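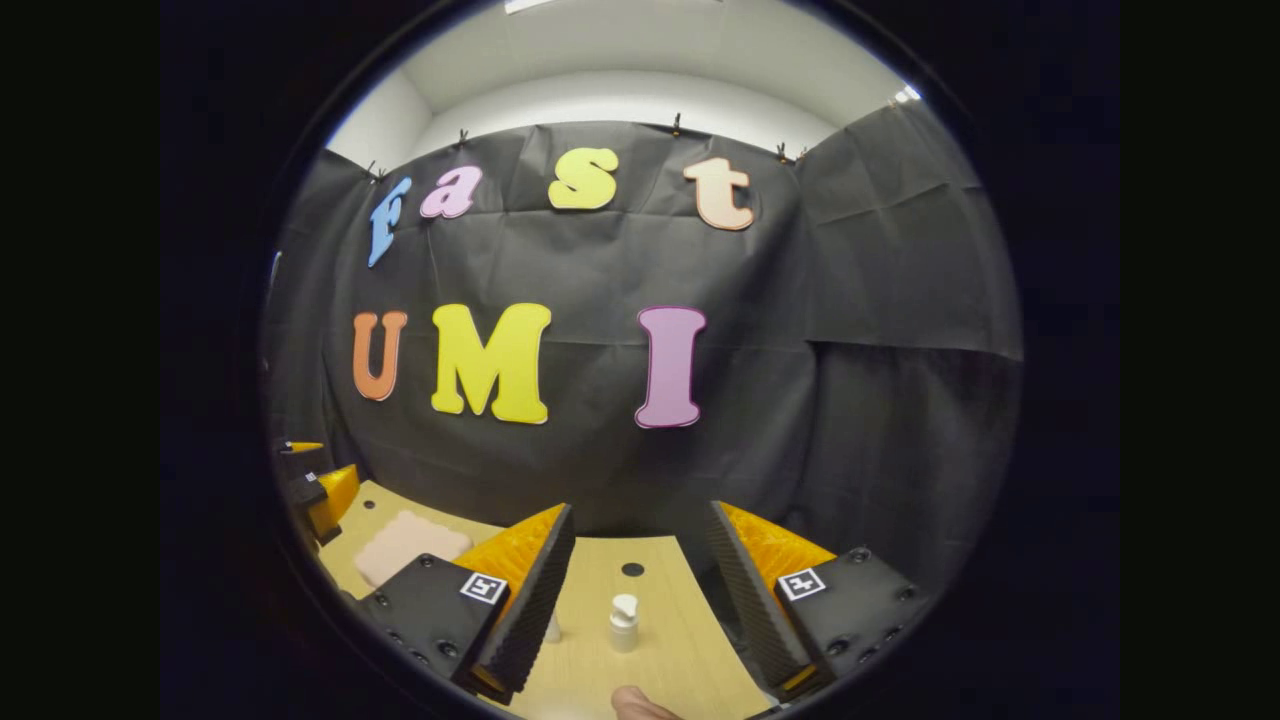
The hand-held gripper at the Tivova bench, with its orange finger pads spread on either side of a white bottle.

Tivova has set a fixed upkeep routine for the hand-held grippers at its table cell, the company said on 2018-04-10. The routine covers the finger pads, the square tags on the mounting blocks and the dark cloth hung behind the wooden table.

The pads are the part that wears. Each orange pad carries a black ridged strip on its gripping side, and a strip that has gone smooth lets small bottles turn in the grip. Pads are now changed in pairs after 700 grasps. Before, the staff changed a pad when it looked worn, and a new one often ended up working against an old one.

"You could feel the difference in the handle," said Laurinda Gouveia, who looks after the cell. "One side would give and the other would not."

The screws on both blocks are checked at the start of every shift. The tags are wiped with a dry cloth only. Solvent took the print off two of them in December, and the cell lost a day while new ones were made and fitted.

The backdrop is held up with small black clips along its top edge. Wrinkles in the cloth are left alone, but a panel that slips has to be clipped again before work goes on. Sponges, bottles and other small items used on the table go back into a bin at the end of the shift.

Mohsin Memon wrote the checklist and keeps the log. It shows 248 pad changes since the cell was set up, 76 of them for a single side. He said a full change and check takes nearly 20 minutes, most of it spent on lining up the blocks so that both fingers close at the same height.

Spare pads come from Stondero, which ships them in matched sets. Tivova plans to use the same checklist at its second table, where Wakana Oshima is fitting the blocks this week.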